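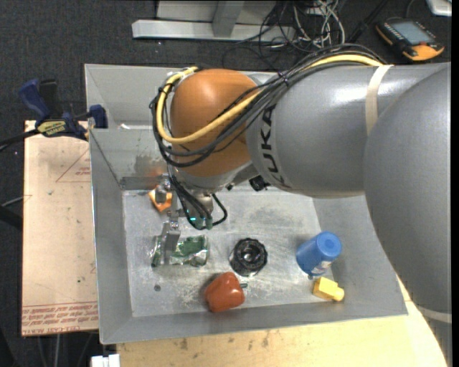
4.2 Choosing which object to grasp, and when to give up on it

The planner we call Meda grew out of a simple observation: in a shared bin, most failed picks are decided before the arm starts to move. A grasp that scores well on an isolated object can be a poor choice once the walls and the neighbors are taken into account, and our earlier scoring function had no notion of either. Meda scores each candidate together with the full path of the hand into the bin, the cable bundle included. The bundle matters more than we expected when we began. On our KUKA arm the cables loop around the left side of the orange wrist housing, and thinner ones hang below the flange, so a collision model built from the rigid links alone leaves out a good part of what travels with the hand (Figure 3). We therefore wrap the wrist in a set of soft volumes that may overlap each other but may not overlap a bin wall.

Figure 3. The gripper lowered into the left part of the bin. Objects on the floor include a green and silver foil packet, a reddish-orange bell pepper and a blue bottle with a round top.

The object set was chosen to make perception work hard. Crumpled foil gives bright, unstable highlights, and the sheet metal walls add reflections of nearby objects, which the segmentation network was at first quite happy to label as objects in their own right. We were delighted by how far a small fix took us. Every mask is now tested against the known wall planes, and a mask whose recovered depth lies behind a wall is dropped before it reaches the grasp sampler. The test needs no learning and no additional sensor. It does need an accurate bin pose, so the bin is clamped and its pose is estimated again at the start of every session.

For each remaining mask, the sampler proposes 130 candidate grasps. Most are rejected by the fast check, which compares the two fingers and the soft wrist volumes with a signed distance field of the bin. The survivors go to the trajectory optimizer, Kanaujia, which is warm-started from the nearest path in a library of 3383 stored motions. The library was the most enjoyable part of the system to build - and the part that changed the running system most. Without a warm start, the optimizer often settled on paths that swung the elbow far outside the useful workspace, even though a short, nearly vertical approach was available. With it, the approach usually keeps the shape of a stored motion and only its final segment is altered.

We limit Kanaujia to 2000 iterations per candidate. When the limit is reached without a collision-free path, the candidate is placed at the end of the queue and the next one is tried. A candidate that reaches the limit two times is removed for the rest of that pick. This rule is due to Ewan Wihongi, who noticed in the July logs that the planner kept returning to the same high-scoring grasp beside a wall. A pure ranking will do this forever, because nothing about the score changes between attempts.

Execution is handled by a compliance controller running in the Wollance middleware. The lower finger is long and flat and can be slid along the bin floor, so contact with the floor is treated as useful information about height. The controller lowers the hand until the measured vertical force crosses a threshold, backs off slightly and then closes. Because the threshold is set per object class, a rigid item and a soft packet can share one motion plan and differ only in the last part of the descent. We like this division very much: the planner stays free of force terms, and new object classes can be added by editing a single table.

Two limits remain. The soft volumes are fixed to the wrist and do not follow the cables as they shift, so they are larger than they need to be, and some feasible grasps in the corners are lost. The wall test also cannot remove reflections that appear on the objects themselves. We return to both in Section 6, where the same planner is run in the Prurnasness simulator with a moving cable model.

Print this section | E-mail this section
Shares: 2 | Comments: 0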